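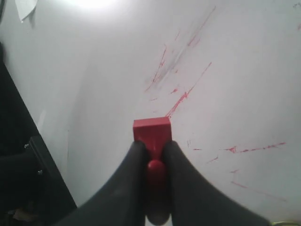

Ye-seo Seok wrote in to ask whether a plastic seal can give as sharp a print as a carved stone one, and whether the red paste is worth the bother when an ordinary ink pad is so much quicker. Two good questions! The short answers are "close enough for most of us" and "oh yes."

Zatwood Name Seal, Red

This is the seal we reach for first when somebody new wants to try seal printing. It has a square head and a rounded knob of a handle, so you can hold it straight up and press evenly without your fingers sliding down into the ink. We have sold it since April and I have one on my own desk, where it goes on letters, book plates, jam labels, and (once) a birthday cake box.

The characters are cut in the old seal-script style, which looks wonderful even when the print is a bit rough. In fact I like the rough ones. A missing corner or a thin stroke gives the print some life, and you'll never get two quite the same.

You don't need special paper. Torn scraps are great for practice, and a small print on a plain white piece with an uneven edge can look finished all by itself -- tuck one into a card and you're done. 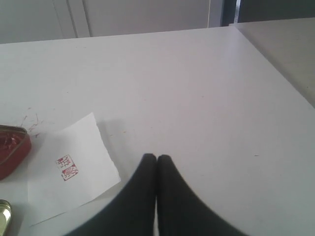
Using it with red paste

Seal paste is thicker than pad ink. It sits on top of the paper a little and keeps a strong, warm red. Stir it with a flat stick before the first use, then gather it into a soft mound. Tap the seal on the mound lightly, many times, turning it as you go. Pushing it in hard fills the cut lines and you lose the characters.

Put a few sheets of soft paper under the piece you are printing. Set the seal down square, press, rock it very slightly toward each side, and lift straight up. Give the print a full day before you stack anything on it.

Halfdan Hedegaard, who tests our paper stock, prefers the firmer Arkum paste in winter. I use the softer Rostami all year and can't say I've ever been sorry. 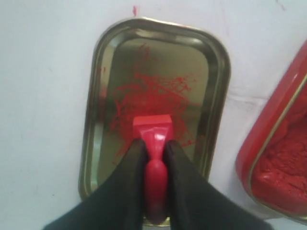 Paste gets on everything, so think about your work surface before you open the lid. I keep a spare sheet of glass for this, and a friend swears by an old dinner plate. A shallow metal tray with a raised rim does the job nicely too, with the tin of paste standing right next to it, and there is plenty of flat floor for working the seal about and leaving your red streaks. Wipe up with a dry cloth first, then a drop of cooking oil, then soap.

Clean the seal itself with a soft, dry toothbrush. Please don't soak it.

Good to know

Item number: 226
Color: red
Lettering: two characters, seal script
Custom cutting: allow 6 working days
Paste: sold separately, Arkum or Rostami
Paper: Drarnis practice pack, 300 small sheets

Send us your name and we'll reply with a drawing of the layout before anything is cut. Changes to the drawing are free.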